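# 로봇팔 예산 짜기, 2월 정리

작년부터 미뤄 둔 로봇팔 구매 건을 이번 달에 정리했다. 회사 일이 아니라 집에서 쓰는 개인 장비라서 결재받을 곳은 없다. 대신 돈이 나가는 곳도 내 통장 하나다. 총 예산은 300만 원으로 잡았고, 이 선은 넘기지 않기로 했다.

후보는 두 가지였다. Trutska의 탁상용 팔과 Kullenden의 조립 키트. Trutska는 완제품이라 상자에서 꺼내면 바로 전원을 넣을 수 있고, Kullenden은 관절 모듈을 따로 사서 직접 조립해야 한다. 부품값만 보면 Kullenden이 싸다. 그런데 견적서를 펼쳐 놓고 보니 전원 장치, 케이블, 고정용 클램프가 전부 별도 항목이었다. 다 더하면 Trutska와 차이가 22만 원밖에 나지 않았다. 조립하는 데 주말 몇 번을 쓰게 될지 생각하면 나한테는 큰 차이가 아니다.

## 본체 말고 들어가는 돈

처음 예산표를 만들 때는 본체 가격 한 줄만 적어 두었다. 지금 표에는 항목이 11개 있다. 이 중에서 처음에 빠뜨렸던 것들만 적는다.

- 예비 그리퍼 손가락
- 손목 카메라용 케이블 (굽힘에 강한 것)
- 비상 정지 스위치
- 작업대에 무는 클램프
- 해외 배송비와 관세
- 녹화 데이터를 담을 외장 저장장치

손가락은 소모품으로 보는 게 맞다. 출력물이든 사출품이든 물건을 집다가 상판을 긁고, 끝이 닳고, 가끔은 부러진다. 나는 3쌍을 넣어 두었다. 한 쌍은 쓰고, 한 쌍은 서랍에 두고, 나머지 한 쌍은 끝단 모양을 바꿔 보는 용도다. 색은 눈에 잘 띄는 쪽이 편하다. 손목 카메라 화면에서 손가락 끝 위치를 계속 확인해야 하는데, 검은색이면 어두운 물건 앞에서 윤곽을 찾기가 어렵다.

케이블은 아끼지 않기로 했다. 손목 쪽은 움직일 때마다 꺾이는 자리라 싼 것을 쓰면 접촉 불량부터 의심하게 된다. 화면이 끊길 때 소프트웨어를 뒤지며 저녁을 통째로 날리는 것보다는 처음부터 괜찮은 걸 쓰는 편이 낫다.

## 작업대는 사지 않는다

전용 작업대도 견적을 받아 봤다. Tosance의 알루미늄 프로파일 테이블이 마음에 들었는데, 높이 조절 다리와 상판을 넣으니 전체 예산의 꽤 큰 부분을 먹었다. 그래서 뺐다. 당분간은 집에 있는 대리석 무늬 탁자를 그대로 쓴다.

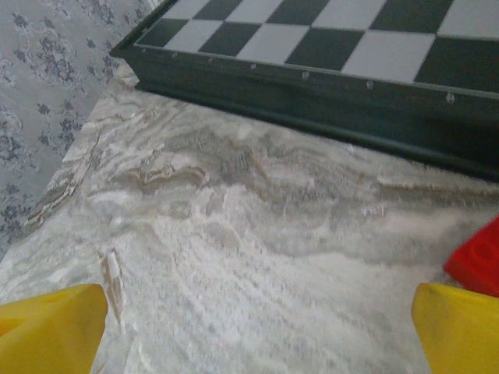 작업대를 빼서 남은 돈은 조명과 카메라 쪽으로 돌렸다. 밝은 상판에서 작업하면 천장등만 켜도 어둡지는 않지만, 조금이라도 광택이 있는 물건은 빛을 받으면 하얗게 뜬다. 노출을 수동으로 고정할 수 있는 카메라가 필요하고, 옆에서 부드럽게 비춰 줄 작은 등도 하나 있으면 좋다. 등은 비싼 촬영용까지 갈 필요는 없어서 책상용 스탠드에 확산판을 붙이는 것으로 계획했다.

집어 올릴 물건에는 돈을 거의 쓰지 않는다. 장난감 블록이나 보드게임처럼 집에 굴러다니는 것으로 충분하다. 시험용 물체 세트를 파는 곳도 있지만, 내가 하려는 건 물건 하나를 집어서 정해 둔 자리로 옮기는 정도라서 지금은 필요 없다. 나중에 다른 사람 결과와 비교할 일이 생기면 그때 산다.

## 소프트웨어와 유지비

제어 프로그램은 Sin을 쓴다. 개인용은 무료라 표에 0원으로 적었다. 다만 무료판은 녹화 파일을 자동으로 정리해 주지 않아서, 저장장치가 생각보다 빨리 찬다. 외장 저장장치를 항목에 넣은 게 이것 때문이다. 유료판은 반년쯤 써 본 다음에 판단하려고 한다.

전기료는 따로 잡지 않았다. 하루 종일 돌리는 장비가 아니고 퇴근 후나 주말에 켜는 정도다. 대신 수리비는 한 줄 넣었다. 서보가 하나 나가면 본체를 통째로 보내야 하는지, 부품만 받아서 교체할 수 있는지 Trutska에 물어봤더니 손목 쪽 관절은 부품만 받을 수 있다고 한다. 어깨 쪽은 보내야 한다. 왕복 배송비는 구매자 부담이다. 이런 내용은 제품 페이지에 없으니 사기 전에 메일로 물어보는 게 좋다.

## 순서

한꺼번에 주문하지 않고 나눠서 산다.

1. 본체, 비상 정지 스위치, 클램프
2. 손가락 예비분과 케이블
3. 카메라와 조명
4. 저장장치

본체를 먼저 받아서 탁자에 고정해 보고, 팔이 닿는 범위를 줄자로 잰 다음에 카메라 위치를 정할 생각이다. 화각을 모르는 상태에서 렌즈부터 사면 두 번 사게 된다. 클램프도 상판 두께를 다시 재고 주문해야 한다. 제품 설명에 적힌 최대 두께가 고무 패드를 뺀 수치인지 아닌지 아직 답을 못 받았다.

Trutska 견적은 금요일까지 유효하다. 클램프 답변이 그 전에 오면 1번 묶음을 같이 결제하고, 안 오면 본체와 스위치만 먼저 넣는다.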